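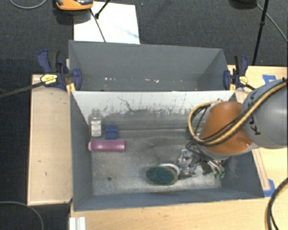 Polls: Who Did They Ask, and What Did They Ask Them?

Before an election, grown-ups start saying things like "She's up by five" or "Most people want the new bridge." The election hasn't happened yet. No votes have been counted. So how do they know?

Mostly, they don't. They saw a poll.

A poll is a set of questions put to a group of people to find out what a much bigger group thinks. Newspapers like polls. TV stations like them even more. Candidates love them when they're winning and say polls are silly when they're losing, sometimes in the same week. You should be a little suspicious of all of these people, and this page will help you do it properly.

A poll is a taste, and the election is the whole pot

Suppose your family makes a giant pot of soup. You don't need to eat all of it to find out if it has too much salt. One spoonful will tell you, as long as somebody stirred the pot first. If all the salt is sitting at the bottom and you taste from the top, your spoonful will fool you.

A poll works like the spoon. The people who get asked are called the sample. The big group we want to know about is called the population, and that word can mean everybody in a town, or just the voters, or just the people who ride the bus. A good pollster (a person who runs polls) works hard at the stirring part. A bad pollster tastes from the top and writes a headline.

A story about a bridge

Let's go to the city of Flarko. Flarko has a river down the middle and an old bridge called the Jaltine Bridge. The city council wants to borrow money to build a new one, and the voters have to say yes or no. When voters decide a question like this directly, it's called a ballot measure. There is no person to vote for, only a question.

Two weeks before the vote, a headline pops up:

"71 percent of Flarko wants a new bridge!"

Wow, that sounds like it's all over. Why even bother voting? But wait. Did anyone ask all of Flarko? No. A polling company called Toivonen called up 655 people. Of those people, 71 percent said yes, 11 percent said no, and everybody else said they hadn't made up their minds.

So the headline should have been "Of 655 people who answered the phone, 71 percent said they want a new bridge." That's a longer headline, and a duller one. You can guess why the newspaper didn't use it.

Now, is 655 too few? People often think so. They say, "Nobody called me!" That's a weak complaint, though. Remember the soup: a spoonful is enough if the pot is well stirred. A sample of 655 people picked fairly can tell you a lot about a city. A sample of a million people picked unfairly can tell you a lot of nonsense.

Question one: Who got asked?

This is the first thing to check. Here are some ways a sample can go wrong.

Maybe the pollster only called people at two in the afternoon on school days. Who picks up the phone then? Some retired people, some people who work at night, some people who are home sick. Who doesn't pick up? Lots of nurses, bus drivers, teachers and cooks. If those workers feel differently about the bridge, the poll will miss it.

Maybe the questions were only in English, and plenty of voters speak something else at home.

Maybe it was an online poll where anybody could click. Those are the worst kind. The people who click are the people who care a lot, and some of them click nine times. If a website says "Our readers have spoken!" you can enjoy it the way you enjoy a cartoon.

Even careful pollsters have a big headache: most people don't answer calls from numbers they don't know. Your parents probably don't. So pollsters do some extra math called weighting. If the sample has too few young adults, each young adult's answer gets counted a bit more, to match how many young adults really live in the city. That's a fair idea, but somebody has to choose how to do it, and two smart people can choose differently and get different results from the very same phone calls.

Question two: What were the exact words?

Try this at home. Ask one person, "Should kids have to do chores?" Then ask someone else, "Should kids learn to be helpful at home?" You're asking about nearly the same thing, but I bet the second question gets more yeses.

Now look at two ways to ask about the bridge in Flarko.

"Do you want a safe, modern bridge for Flarko's families?"

"Should Flarko borrow a large amount of money and pay it back with higher taxes, to replace the Jaltine Bridge?"

Who's going to say no to the first one? Nobody wants an unsafe bridge that families hate. The second one makes the bridge sound like a bill that came in the mail. Neither question is a lie, exactly. Both are pushing you. A fair question might be: "If the vote were held today, would you vote yes or no on borrowing money for a new bridge?" It's plain and it doesn't lean.

If a news story tells you the results but never shows you the question, be careful. Go find the question. Serious pollsters publish theirs, usually in small print at the end. If you can't find it anywhere, the numbers aren't worth much.

Question three: Who paid for it?

Polls cost money. Callers have to be paid, and so do the people who do the math. So somebody bought this poll, and you should find out who.

It might be a newspaper, a college, a candidate, or a company that builds bridges. A poll paid for by a bridge company can still be right! But think about what happens when that company pays for a poll and doesn't like the answer. Does it have to show you? Usually it doesn't. It can stick that poll in a drawer and only share the ones that came out nicely. So when a campaign says "our own poll shows us ahead," your first thought should be: what did the other ones show?

Question four: How wrong could it be?

Polls come with something called a margin of error. It's often written as "plus or minus" some number of points. If a candidate has 48 percent and the margin of error is plus or minus four, the real number is probably somewhere between 44 and 52. Probably! It could still be outside.

Say her opponent has 46 percent in the same poll. The TV person will say "She's ahead!" with a big smile. Look at the numbers again. Her true number could be a bit lower and his could be a bit higher. We don't know who's ahead. "We don't know" is a perfectly good answer, but it doesn't make exciting TV.

Also, the margin of error only covers bad luck, like getting an odd spoonful by chance. It doesn't cover sneaky questions, or people who hung up, or people who fibbed about whether they'll vote. Those mistakes are extra, and they don't get a number printed next to them.

Watch out for tiny slices

Back in Flarko, the newspaper ran a second story. It said people in Skevine, a neighborhood on the east bank, were "deeply split" on the bridge. The reporter got this from the same poll. But only 30 of the people Toivonen called lived in Skevine.

Thirty people is about as many as you'd find in one classroom! If three of them had been out walking the dog when the phone rang, the whole story might have changed. When you take a poll and cut it into small slices, each slice gets wobblier. Reporters do this all the time, and you can catch them at it. Look for how many people were in the slice. If the story won't say, don't trust the slice.

So should we throw polls away?

No. A fair poll is still better than guessing, and much better than your uncle telling you that everyone he knows is voting no. (Everyone he knows is a sample, too. It's a terrible one.) Several good polls together are better than one, especially if they were done by different people with different questions.

What a poll can't do is tell the future. It tells you what some people said on the day they were asked. People change their minds. The ones who hadn't decided have to pick something, or stay home. Some who said "Yes, I'm definitely voting" forget, or get stuck at work. And if too many voters read that the bridge is winning easily and don't bother to show up, the bridge could lose.

Words to know

Ballot measure: a question that voters decide themselves.

Margin of error: how far off a poll might be just by luck.

Pollster: a person or company that runs polls.

Population: the whole group you want to know about.

Sample: the people who really got asked.

Weighting: counting some answers more or less so the sample matches the population better.

Try it yourself

Pick a question about your school, like whether recess should come before lunch. Write it three ways: one that leans toward yes, one that leans toward no, and one you think is fair. Ask each version to a different group of kids and write down the answers. Don't only ask your friends. Then show your results to someone who doesn't agree with you and let them look for problems. They'll probably find one you missed.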